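Ticket 586: Chapter roster will not certify, chapter shown as "Suspended (Conduct)"
Queue: Student Organizations, Registration
Opened by: Hortensia Llanos, Greek Life office
Assigned to: Ernő Somogyi
Priority: Normal, raised to High, lowered to Normal by the system at midnight, raised again

Problem as reported

The women's chapter on Muden Street has been in good standing for as long as I have had this desk. As of this morning Hinero lists it as suspended for conduct. Its members can't book a room, can't post a flyer and can't certify the fall roster, which is due in November. The chapter president asked me what they did. I said I would find out, and I am now finding out.

Steps to reproduce: log in, open the chapter, observe disgrace.

9:10 a.m., Ernő
Looked at the conduct record. There isn't one. Hinero has a status and no case behind it, like a parking ticket for a car you never bought. Cleared the status by hand. It came back in 8 minutes.

9:40 a.m., Ernő
Cleared it again and watched the sync log this time. The status is being pushed in from Amik, the old housing database, which I was told had been switched off two summers ago. Amik has apparently been told something different.
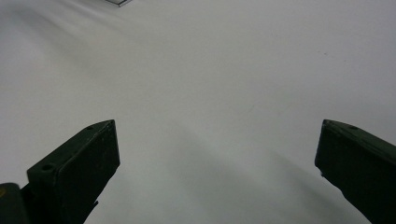

10:25 a.m., Ernő
Found the row. Amik identifies houses by a lot number, and the chapter's house is lot 104. There was once a men's chapter at lot 104 too, before the lots were renumbered, and that one did get itself suspended. The suspension has no end date, so Amik treats it as eternal. When Hinero asks who lives at 104, Amik hands over both the address and the sins of the previous occupant.

Why this week and not any time in the last two years: someone turned on the "address match" option in the sync. The change log gives the user as "admin," so that narrows it down to everybody.

Tried:
- Turning off address match. Saved fine, turned itself back on at the next sync.
- Adding an end date to the old suspension. Amik wants a hearing officer's name before it will accept an end date. The one on file has retired, and the field won't take anyone else.
- Asking Ferenc Gulyás in Housing whether Amik can be shut off. He said yes, as soon as the laundry cards are moved off it. There are 688 laundry cards.

11:15 a.m., Hortensia
Thank you for the history. The president has now had an email from Hinero, sent automatically, inviting her to an appeal meeting for a decision that was never made. She wants to know if she should go. Also, the chapter's parents' weekend brunch has been canceled in the room calendar and the room given to the chess club. Can the email be stopped, at least?

11:30 a.m., Ernő
Email stopped. She should not go. If she does, I'd like her to take notes, as the meeting has no chair and no location.

1:05 p.m., Ernő
Partial fix. I gave the house a new lot number in Hinero only, 104-B, so the match fails and nothing comes across. Status has held through three syncs. Room booking works again. Roster page opens, but the Certify button is gray. It thinks 104-B is a brand new chapter and wants a founding petition with signatures.

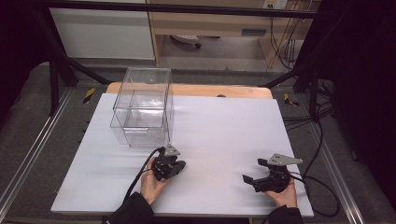 Cúc Châu: We hit the gray button last spring with Từ, the cultural house two doors down, when they moved across the street. You don't need the petition. Open the chapter's first year of recognition, put the real year back in (it gets blanked when the lot changes), save, then log out completely. Going back to the roster without logging out keeps the button gray and makes you doubt yourself. Please also check their mailing list, because ours came back with the founding members from decades ago, and we invited several of them to a bake sale.

2:20 p.m., Ernő
Year restored, logged out, logged in, button is green. Mailing list checked and it's current. Thanks, Cúc.

2:45 p.m., Hortensia
Roster certified by the chapter. Brunch is back on the calendar. The chess club has been offered the lounge and is thinking over its reply. Could we get something in writing for the president saying that the chapter was never suspended? Two of the alumnae have already called, and one of them is a lawyer.

3:10 p.m., Ernő
Letter drafted and sent to Mariann Katona for signature. I left out the word "sins."

Open items
- Find out who "admin" is. Ernő to change the shared password and see who complains.
- Other houses on renumbered lots need the same check before November. List requested from Ferenc.
- End date on the old suspension: left alone.
- Laundry cards: with Housing.

Status: Resolved with workaround. Do not change lot 104-B back to 104, even if Hinero suggests it. It will suggest it.

Student Organizations Help Desk | Contact us | Copyright Office of Campus Life | Back to top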